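Home | Browse | Ask | Members | Log in

Oiling a butcher block table – how long before I can put stuff on it?
3 min read

Ingegerd Rønning
Got a butcher block top last April, never did anything to it. Now its looking dull and water leaves marks. Bought mineral oil, one bottle. The top is pretty big. How many coats, how long between, and do I have to sand first? Husband says just wipe it on and forget it. Also it's not for chopping – more of a work and flower table, vases get moved all over it and I'm bad about drips. 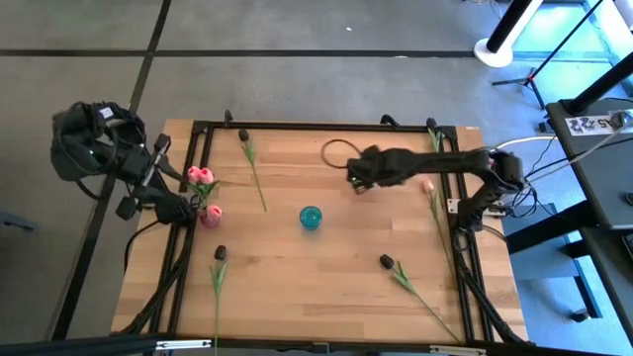

No kids so no crayons or anything, just water rings and one spot that feels fuzzy when I run my hand over it. I'd rather not make a mess of it. Any help appreciated, I have the weekend and then I'm out of town.

Aslak Åberg
Fuzzy spot = raised grain. Sand that first. Do the whole top or you'll see the patch.

What I do, ours in Kvam gets used hard:

1. Clear it off, wipe with a barely damp rag. Let it dry overnight. Don't skip the overnight.

2. Sand with the grain, 200 grit or close to it. Light pressure. Vacuum, then a dry cloth. Rings that are still there after that need a coarser paper first, then back to fine. Vases go back last, after the final coat has soaked in.

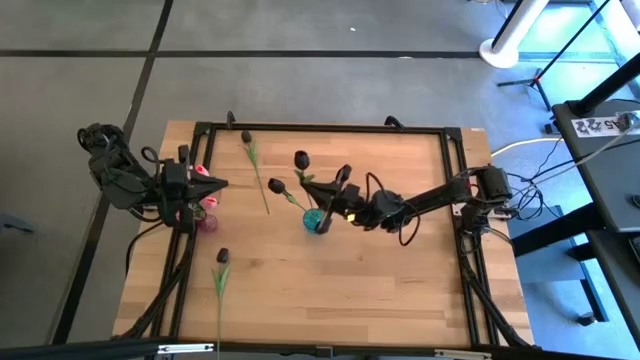

3. Flood on the oil, spread it with an old t-shirt. Leave it a few hours. Dry patches get more. Then wipe off everything that's still sitting on top.

4. Next day, again. Then again. A top that never had any will drink it – I did 5 coats the first time. One bottle won't do it.

5. Ends and underside too. People forget the underside and then the top cups.

After that once a month or when it looks thirsty. Lay the rags flat outside to dry. Mineral oil is no big deal but if you ever switch to linseed or tung, those can heat up and catch fire balled up in a trash can.

Ebbe Viklund
Just varnish it. Did mine years ago, never touched it again.

Kerstin Ljungberg
Wouldn't varnish unless you're sure, it's a pain to strip if you change your mind. But mineral oil alone isn't great against drips either. Put a wax on top, the beeswax and oil kind. Rub on, wait 20 min, buff. Water beads up for a good while. And coasters under the vases, cork ones are cheap. For dark rings (not white) thats usually metal plus water, oxalic acid takes it out but wear gloves and read the label.

Comments

Trygve Brekke: does walnut oil work? have a bunch left over

Aslak Åberg: It works but needs weeks to cure. And skip it if anybody has nut allergies.

Ingegerd Rønning: Sanded today, fuzzy spot gone. First coat is on. Going back for a second bottle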